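Still not sold on teaching by joystick

May 24, 2021

I said in my last post that I'd give the remote control thing a fair try before complaining about it again. So I gave it most of a weekend, and I'm going to complain about it again.

For anyone new, the idea is simple enough. You don't write rules for the robot. You drive the arm yourself, in simulation, and the software saves what you did along with what the cameras showed. Do it often enough and a model is supposed to pick up the habit from you. The package I've been using is called Fitura, and its front page says a beginner can teach a new task in an afternoon. I would like to meet this beginner.

My task was small. Bring the gripper down over the little purple ball, close on it, lift. The arm is the black and orange one that comes with the Flasano scene pack, the one with the checkered mat out in the grass. I drive it mostly from the wrist view, which bends every straight line in sight and has the two fingers sitting there like a pair of black rocks. 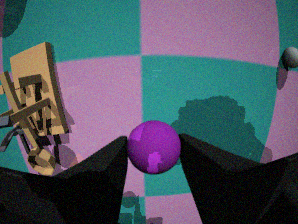 My trouble with this view is depth. You can be perfectly lined up left to right and still have no idea whether you're at the right height. I got into the habit of going down too far, feeling nothing (there's nothing to feel, it's a game controller), backing up, and closing late. And all of that goes into the recording. The backing up, the dithering, the pause while I scratch my nose. The model has no way to know which part was the lesson.

Felicidad Cabrera, who talked me into this in the first place, says the hesitation washes out once you have enough runs. How many is enough? Her answer was 40 for something this simple. The example set that ships with Fitura has 749. That is quite a gap between two people's idea of enough, and neither one came with a reason I could check.

I recorded 40. I threw out 16 of those, mostly for fumbling, and a couple where I nudged something else on the way in and didn't notice until playback. Then I wondered if I should have kept the bad ones. If the model only ever sees me getting it right, what does it do the first time it's an inch off? I've read people arguing both sides of this and they all sound very sure.

The outside view is easier on the eyes, and I do check it before each run. It's also where you notice how much the arm hides. From one side the elbow sits over a good part of the mat, the shadows go all over the place, and a small thing like that ball is just a speck. 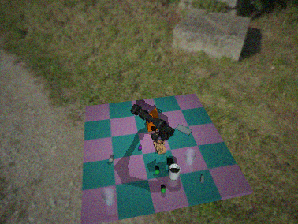 I also tried the hand-guided mode in Cekix, where you grab a joint with the mouse and pull the arm through the motion. People tell me this is the natural way, closer to holding a kid's hand around a pencil. With a mouse it is nothing like that. You move one joint, the others stay put, and you end up making a stack of little corrections. The paths come out lumpy. On a real arm with some weight to it I can believe it's better, but I don't have a real arm, and neither do most of the people being told how easy this is.

So what did I get for my weekend? A model that heads for the ball in a confident sort of way and then closes beside it. Sometimes it got hold of it. When I moved the start position over by one square, it mostly went to where the ball used to be. That looks to me like memory, and I could have had memory by playing back one good recording.

Maybe I'm the bad teacher here, I'll allow that. My next try is to slow the arm's top speed way down and record a fresh batch with the ball in a different spot each time. Felicidad wants me to use Painemal for the training step, and I've downloaded it but haven't opened the manual. I'll post the numbers in July, good or bad. If anybody reading this has a trick for judging height through the wrist camera, the comments are open.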